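Skokbridge forum > Cell setup > Cover sheet rules

feltline39
Our draft for Laltdale says the green cover gets pulled tight before every run. Small creases pass, a fold you can pinch doesn't. 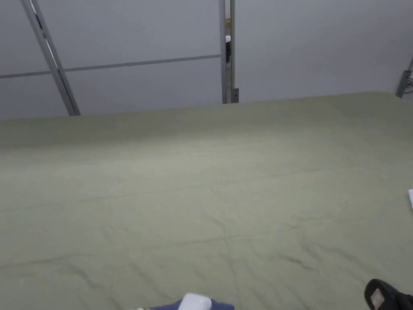 Marlene Andrade: I'd fail any crease. Cloth work needs a flat base.

feltline39
Then we'd never start. Rule 2 is grippers side by side, lights checked before the first move.
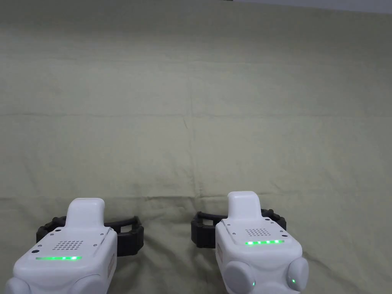
Both grippers, green lights on

tuom58
Agree on rule 2. For the cloth itself, I'd allow a crumpled start and write that down.

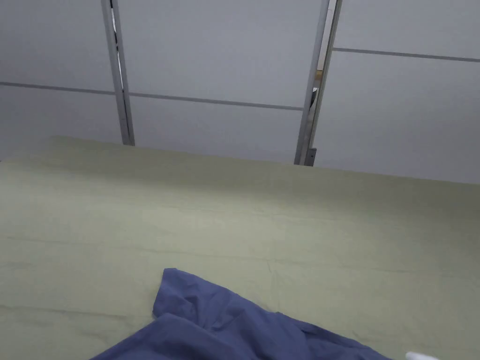

Blue cloth, bunched up on the cover

Marlene Andrade
Fine for the cloth. Still no on the cover.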